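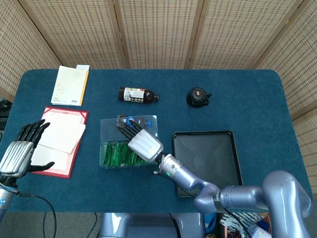 Rhona Skinner me escribe que mi lista anterior para la cabaña de la isla le sirvió, pero que le faltó lo más importante: qué hacer con el agua dulce cuando el depósito es pequeño y el ferry no viene hasta la tarde siguiente. Tiene razón. Empiezo entonces por el agua y después pongo lo demás, sin mucho orden.

## Agua

- En la cabaña de Mamstead el depósito es de 600 litros. Para cuatro personas en una semana alcanza, si las duchas son cortas y los platos se lavan en dos barreños, uno con jabón y otro para enjuagar.
- El agua del segundo barreño sirve para quitar la arena de los pies. Dejen el barreño en la puerta, del lado de fuera.
- La pasta se puede cocer con una parte de agua de mar y tres de agua dulce, sin añadir sal. Solo lo hago con agua tomada lejos del embarcadero, y siempre hervida.
- Las garrafas que huelen a plástico se limpian la noche antes con bicarbonato y agua tibia. Dos cucharadas por garrafa es suficiente.

## La sal y la humedad

La sal de mesa se hace piedra en dos días. Unos granos de arroz crudo en el salero ayudan un poco, pero lo mejor es un frasco pequeño con tapa de rosca. Con el azúcar hago lo mismo.

Las cerillas van en un bote de cristal con la lija recortada dentro. Las toallas no se secan nunca si se cuelgan en el porche después de las siete de la tarde, porque entra la humedad del canal. Hay que recogerlas antes, aunque estén todavía un poco húmedas, y extenderlas en el respaldo de una silla.

Para las cremalleras de las bolsas y de las tiendas, que se traban con la sal: agua dulce primero, secar bien, y después pasar una vela por los dientes. Yo usaba aceite de cocina y fue un error, se pega la arena y es peor.

## Nevera sin electricidad

Congelen en casa las botellas de agua, no compren hielo en bolsas. Duran más tiempo y después se beben. El pescado va abajo, envuelto en papel y dentro de un recipiente cerrado, y los huevos arriba. La nevera se abre dos veces al día – Italo Sorrentino me dijo que exagero, y al tercer día su mantequilla era sopa.

En Prirside venden bloques de hielo en el muelle, pero en noviembre el puesto está cerrado. En Menzies hay tienda todo el año, aunque con poca verdura fresca. Yo llevo col, zanahoria y cebolla, que aguantan bien el viaje.

## Limpiar pescado y marisco

1. Trabajen en una tabla mojada, así las escamas no se quedan pegadas.
2. Escamen el pescado dentro de una bolsa grande, con el dorso del cuchillo.
3. Frótense las manos con limón o con posos de café antes de usar jabón.
4. Las almejas se dejan dos horas en agua con sal, a la sombra. Tiren las que tienen la concha rota.

Los restos no se entierran cerca de la cabaña. Vienen los mapaches y después no se van en toda la semana.

## Antes de cerrar

Vacíen el hervidor y dejen la tapa abierta. La puerta de la nevera portátil también queda abierta, con un trapo doblado en la bisagra. Quiten las pilas de las linternas, y miren otra vez debajo del fregadero, donde siempre queda una patata.

Areeba Baloch pregunta por los colchones. Los ponemos de pie contra la pared interior, separados un palmo, y con una sábana vieja encima. La llave se devuelve en el embarcadero antes de las diez de la mañana.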